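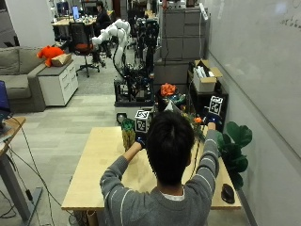
What I Brought Home From a Robot Open Day: Tips for the Bench, the Kitchen Drawer and the Tangle Under the Desk

Plumari held an open day at its Lurkport building in September and I went on the Tuesday, mostly to see the robot arms. I came home with a list of things to change in my own workshop. The people who set up these demonstrations repeat the same small job all day long, and they have worked out how to keep a table usable while they do it. Most of it costs nothing.

Clear the table to the task

Before each run, the operator took everything off the work area that wasn't needed and put it on a cart. Then he did the job, then brought things back if the next job called for them. I now do this with glue-ups and with pastry. One tray next to the bench takes whatever is lying about. It takes less than a minute, and I no longer set a clamp down on a pencil.

Mark where things go

The demo table at the Undel stand had small squares of painter's tape showing where each part started. When a part got knocked, it went back to its square. At home, put a strip of tape under the kettle, the toaster and the scale, draw the outline in pencil, and leave it for a week. If you keep putting the item somewhere else, move the tape. Take it up within two weeks or the adhesive stays behind. If it does, rub in a little cooking oil, wait ten minutes and wipe with dish soap.

Label two sides

A label on the lid is no use once the box is on a shelf. The parts boxes at Plumari had the same number on the lid and the front. Do this for paint cans, freezer tubs and screw bins. For the freezer, write on the tape before you stick it to the tub, and press it on while the plastic is dry and at room temperature.

Cables

— Run them down a table leg and along the wall, never straight across the floor where you walk.
— Tag both ends. A bread bag clip with a word written on it works fine.
— Use hook-and-loop straps. Zip ties have to be cut every time you change something, and sooner or later you nick a cord.
— Leave one loose loop near anything that moves, such as a sewing machine or a drill press lamp.

Gloves

The operators wore gloves for much of the day and were fussy about fit. Loose fingertips make you grip harder, and your hands get tired. Try gloves on by picking up a coin. If you can't, go down a size. Dry work gloves by hanging them from the cuff with the fingers down. One caution for the workshop: no gloves near a drill press, lathe or table saw.

Slow down for the first one

The Mota demonstration sorted 246 wooden blocks into bins. The first 11 were done at a crawl, with a stop after each, and then the speed went up. I have copied this for drilling shelf holes and for cutting tile. Do the first few slowly, measure them, and fix the setup before going on. The counter on the wall read 3,843 by the time I left, and they were still stopping to check one now and then.

Write it down at the table

There was a clipboard at every station. Mine hangs on a nail by the vise. Blade changes, oven temperatures that run hot, the paint color in the hall — all on one sheet, with a pencil on a string.

If you are going to one of these days yourself, wear flat shoes and go before 11. The Undel table had a line by lunchtime. Parking at Lurkport is behind the building, and the side door is the one that's open.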